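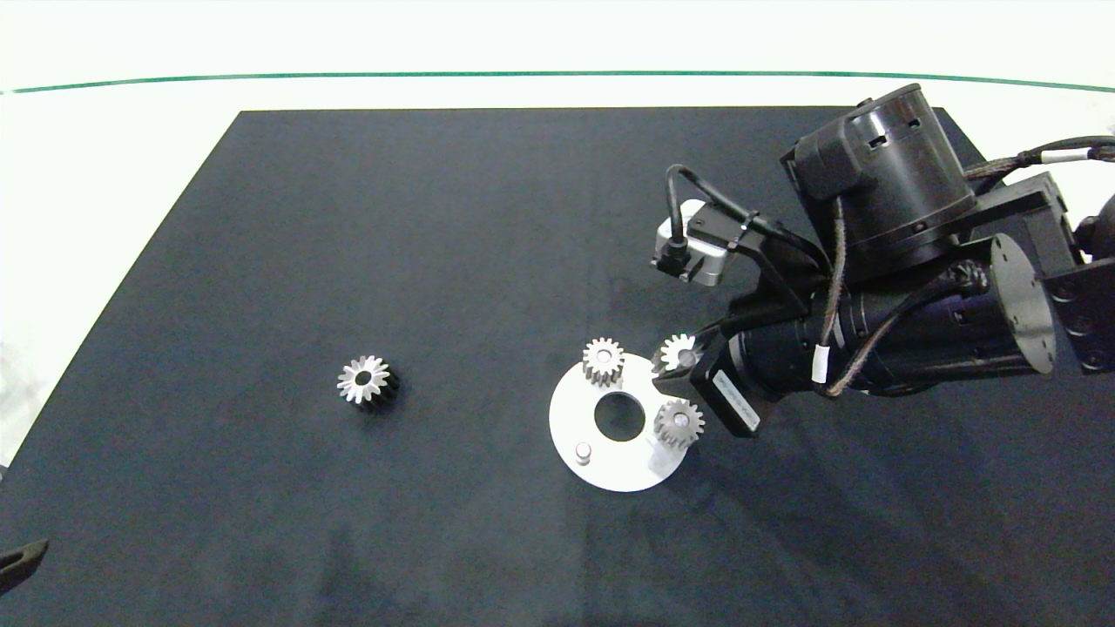 Photo: Nneka Chukwu

Jestwood Community Workshop
Bench and storage check, 8th September
Checked by: Reginald Lindgren

1. Exits and walkways
Rear door opens fully. Front door sticks at the bottom, same as in June, when I was told it had been planed. I'd like to see the shavings.
PASS (rear), FAIL (front)

2. Fire extinguishers
2 on the wall, both tagged. The tag by the sink has a signature nobody can read and no date beside it. Get it serviced again.
FAIL

3. Power leads
Tested and tagged, apart from the grey extension lead behind the Dvorak bench grinder. Dwayne says it is "basically new". Basically new is not a test result. Lead removed.
FAIL

4. Grinder guards
Fitted and tight. Tool rest gap is within the limit on the label.
PASS

5. Solvents and paints
Cabinet locked, key where it should be. The Kemero thinners have been decanted into a jar with a masking tape label. I don't care how neat the handwriting is.
FAIL

6. Small parts
Members say parts go back in the trays at the end of every session. Perhaps on some other day of the week. Check under the benches too, as that's where people slip.
COMMENT ONLY

7. First aid kit
Restocked. Eyewash is in date. Burn gel missing, yet ticked on the inside list.
FAIL

8. Dust extraction
Runs. Whether it extracts much is another question. Hollis to check the filter bag.
RECHECK

Items marked FAIL go to Adel Erraji. Front door stays propped open during sessions until repaired.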